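Filed under: Course Handouts > Community Fundraising > Unit 4

Unit 4 notes: the collection point campaign

2018-11-06

Okay, so last time we got as far as the ask itself, and I promised we'd move on to the part I like best, which is getting somebody else's counter to do the asking for you. These notes follow the talk pretty closely. If you missed the session you should be able to get by with them, but please do the worksheet too!

A collection point campaign is any drive where the money comes in through a business that's already dealing with customers. Boxes by the register, a dollar added at checkout, a jar at the coffee hatch. The charity supplies the materials and the story, the business supplies the foot traffic, and you do a lot of driving around with tape and spare box lids in the back seat.

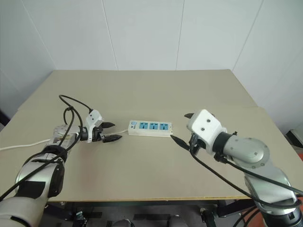
I'm going to use the Olla campaign all the way through, partly so I don't have to keep switching examples and partly because I ran it and know where it went wrong. Olla is a small hospice charity, and in February we put boxes into 46 shops, most of them Terkis bakeries. The goal was to buy comfort kits for families staying overnight. A kit is a dull thing on paper (blanket, toothbrush, phone charger, snack bars) but people understand it right away, and that matters more than you'd think when your whole pitch has to fit on a card. One item we argued over was something as plain as the white power strip with the three blue sockets, lying there on the table. Would anyone give a dollar toward a power strip? I said yes, because anybody who has sat by a hospital bed with a dying phone knows exactly what it's for. We put it on the card, and it was the line that cashiers repeated back to me.

So, first lesson: name an object. "Support our vital services" gets you coins people wanted to be rid of. Name the blanket, name the charger. Just be careful with your wording if the money might go elsewhere. We wrote "items like these" on every card, and I'd tell you to do the same.

Second lesson, get the agreement in writing before a single box leaves the building. One page is plenty. Ours covered:

- start and end dates
- where the box stands (on the counter, in sight of the cashier)
- who empties it and how often
- who counts, and who signs for the count
- what happens if a box goes missing
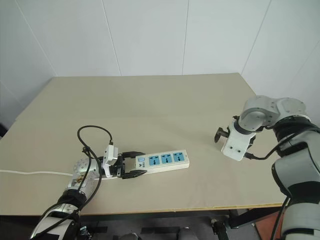 That last one feels rude to bring up with a shop owner who's doing you a favor. Bring it up anyway. We lost one box, it was nobody's fault that I could ever work out, and because the page already said the shop wasn't liable we had a two-minute phone call and everybody stayed friends.

Check your local rules as well. Some places want a permit for public collections and some care only about what's printed on the box. I can't give you one answer for the whole room, so that's homework question 1.

Now the numbers, which a few of you asked about after class. Olla took in $1285 from the boxes. Spread over 46 shops that comes to just under $28 each, and I'll admit I was a bit flat when I first saw it. But the spread was huge! The best shop, the Terkis by the bus station, brought in over $100 on its own, and a few barely covered the bottom of the box. The difference was nearly always the staff. Where somebody behind the counter had talked with us and knew what a kit was, the box filled. Where it had been dropped off in a hurry with a leaflet (guilty, I did a whole run of those one rainy afternoon), it sat there.

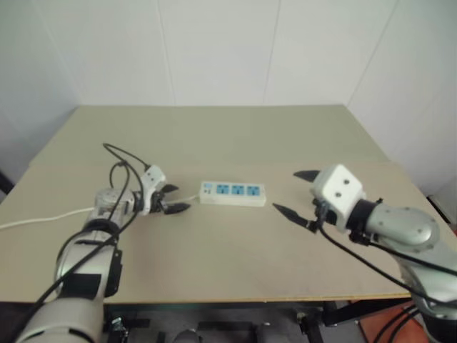
Which brings me to visits. Budget your time for them. I'd much sooner you took on fewer shops and went into each one twice than signed up an entire chain and never showed your face. On the second visit bring a fresh card, ask how it's going, and swap the box if it looks tatty. Sarkitz, the print shop that did our cards, ran off 56 spares for us at no charge and I used every last one.

A quick word on thank-yous, as we were running out of time by then. Send them within two weeks, to the shop and not only to head office. Put the total in. Put in what it bought. The Mujić café taped theirs up next to the register, and they've already asked when we're coming back.

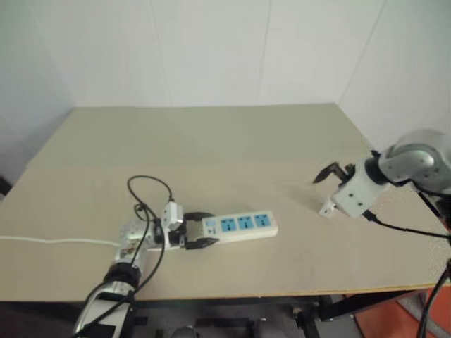
Fig. 4. Power strip held at its left end.

For next session: draft your one-page agreement, and write a counter card of no more than 25 words that names at least one object. Bring two printed copies because we'll be swapping them. I'll have the leftover Olla boxes with me if you'd like to see how the seals work.

14 shares | 3 comments

Related handouts
Unit 3: Making the ask without going red
Unit 5: Checkout round-ups and who holds the money
Worksheet: Counter card wording
Reading list for Units 4 to 6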